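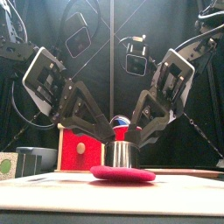
Everyday Tableware and Kitchen Objects: Onora Study Collection

The Onora Study Collection brings together ordinary articles used for eating, drinking and storing food at home. Its holdings stand at 886 objects, most of them received from private households and entered in the catalog under the name of the donor family. The collection is used by students of design and home economics, and by visitors who wish to handle familiar things at their own pace.

This gallery belongs to the tabletop series, in which cups, bowls, boxes and small utensils are shown together on a table. Catalog practice at Onora is to record the common name of an object first, followed by its material and color. Maker and date are added only when they can be confirmed. Many plastic articles carry no date at all, and the entries for these remain open.

1. Stainless steel cup. Metal cups are kept in the drinking vessels section, next to glass and enamel. The section was rearranged after the Siriwardena gift, which added 20 pieces, and the shelf numbers printed in the older guide no longer apply. Readers ordering by shelf number should consult the revised list before making a request.

2. Bowl, box, cup with utensils, and food container. The bowl is light blue plastic, the upright box is copper-colored wood, and the translucent pink cup holds one blue utensil and one red. A clear plastic container with a lid completes the row, with a red rubber ring on the white board in front. Containers and their lids share a single catalog number — a rule adopted from the Plundis inventory and kept for all later entries. 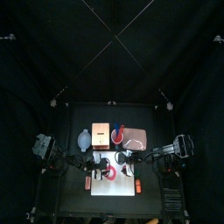 Keltus wrote to ask that the rule on lids be reconsidered, noting that in most kitchens the lid outlives the container or disappears well before it, and that a separate number would make odd lids easier to trace.

The request has been entered for the June review of catalog rules. Until then, lids received without a container will continue to be listed under "Parts and closures," together with stoppers and sealing rings.

Visiting and handling

Groups of up to 8 may reserve the handling table for two hours. Bags and coats are left at the entrance. Objects should be lifted with both hands and returned to the table before another is taken up. Pencils are permitted — pens and markers are not.

Requests for copies of catalog entries may be made in writing and should give the object name and section.

Page revised 22nd May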